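12th July

Quick one as I've got a bus at half past and haven't packed. Sorry it's been quiet on here since February, work, then the knee, then more work.

So. Walking to places instead of driving. I said I'd try it for the summer and people keep asking how it's going. Mostly good! Sleeping better. Poorer in plasters. The first week I did it all in heavy boots like I was off up a mountain, when really I was going to the Gasto for milk. Daft.

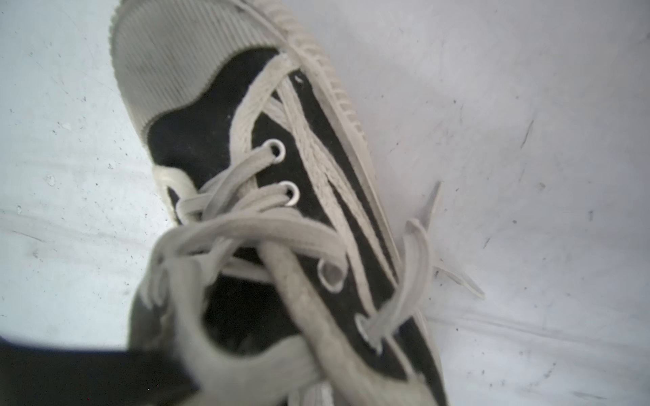 The thing I hadn't reckoned on is how much you notice. There's a whole lane behind Ó Ceallaigh that I've driven past for years, never once looked down it. Plum trees. A bench with a view of the bins, but a bench. Sorcha Mulcahy from the choir lives down there, so now I get tea if I time it right, and if I time it wrong I get roped into stacking chairs.

Rules so far, such as they are. Anything under 2 miles, I walk. Rain doesn't count unless it's sideways. Big shop is still the car, I'm not carrying potatoes up Pavton hill for anyone. Siiri next door (Siiri Mägi, she of the enormous marrows) says that's cheating. She also cycles everywhere in a skirt so I'm not taking notes from her.

Money wise, I've filled the tank once in four weeks. Used to be every week. Havent worked out what that comes to and probably won't.

Bad bits. The stretch by the roundabout has no pavement for 300 yards and you end up in the nettles. I've written to the council, got an automatic reply, wrote again. Also everything takes ages, so you have to leave when you'd normally be looking for your keys. I was late for the dentist and had to do the last bit at a sort of trot, very undignified.
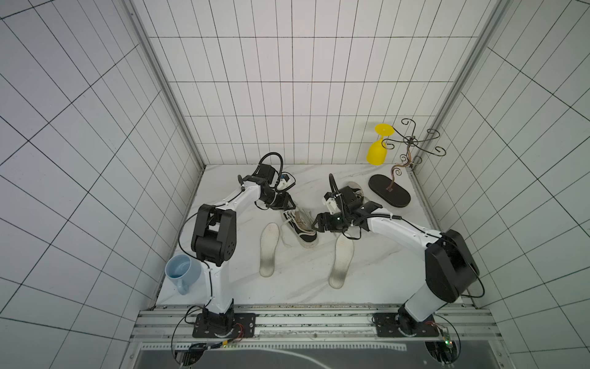

Black canvas shoe, white tiles.

Anyway, off to Susitz to see my aunt for a few days, taking the bus and then walking the last part along teh river if it stays dry. Will try and post from there but her internet is hopeless. If anyone knows a decent blister cream, leave it in the comments please. Right, socks.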